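How to Wash and Store Ribbed Bowls, Cups, Clear Plastic Plates and Table Mats

Posted Aug 2, 2019 in Kitchen and Table Care

Ribbed tableware holds more residue than smooth tableware. Food dries in the grooves, detergent film collects at the foot ring, and a quick wipe leaves both in place. Clear plastic plates have a different problem: they scratch. The procedure below covers both, along with the flatware and mats that go on the same table.

What you need

Dish soap without abrasive or bleach
A soft nylon brush with bristles long enough to reach into the grooves
A microfiber cloth for plastic
A cotton towel for everything else
A drying rack

The brush used for this page is a Geritz vegetable brush. Any soft brush of similar stiffness will do.

Step 1. Clear and sort

Take utensils out of bowls before carrying anything to the sink. A long handle resting on a rim acts as a lever and will tip a light cup. Sort into four groups: ribbed pieces, clear plastic, metal flatware, mats.
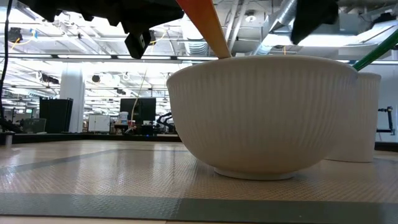
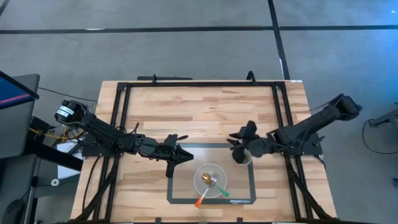

Step 2. Wash the clear plastic first

Use fresh, warm water. Rinse the plate under the tap to float off any grit, then wash both sides with the microfiber cloth. Do not use the brush or a scouring pad. Work around the inside of the raised rim with a fingertip under the cloth. Rinse and stand the plate on edge.

Do not stack wet plastic plates. They stick together, and pulling them apart drags one surface across the other.

Step 3. Wash the ribbed pieces

Fill the bowl with warm soapy water and leave it for 2 minutes. Empty it and brush the outside along the grooves, from rim to foot. Brushing across the grooves moves residue from one to the next. Turn the bowl over and brush the foot ring inside and out – this is where gray marks on the table usually come from.

Rinse with the bowl upside down so that water runs off toward the rim. Check the grooves under a side light. Any film shows as a dull stripe. Repeat where needed.

Step 4. Flatware

Wash gold-colored spoons by hand and dry them at once. Thin color coatings wear faster in a dishwasher. Skip metal polish on coated pieces.

Step 5. Mats and tabletop

Shake textured mats outdoors, then wipe with a damp cloth along each direction of the weave or pattern. Lay them flat to dry. Rolling a damp mat sets a curl that takes around 36 hours under a weight to remove.

Wipe a wooden tabletop with a wrung-out cloth, following the grain, and dry it before the mats go back. Moisture trapped under a mat leaves a pale outline.

Step 6. Store

Nest bowls by size with a paper towel or a Rovamdale felt divider between each pair. Limit stacks to 3. Keep taller cylindrical pieces beside the stack, as they tend to wedge when nested. Clear plastic goes on its own shelf – dry, with a divider between plates.

If two bowls wedge together, put cold water in the inner one, stand the outer one in warm water, and wait. Do not twist.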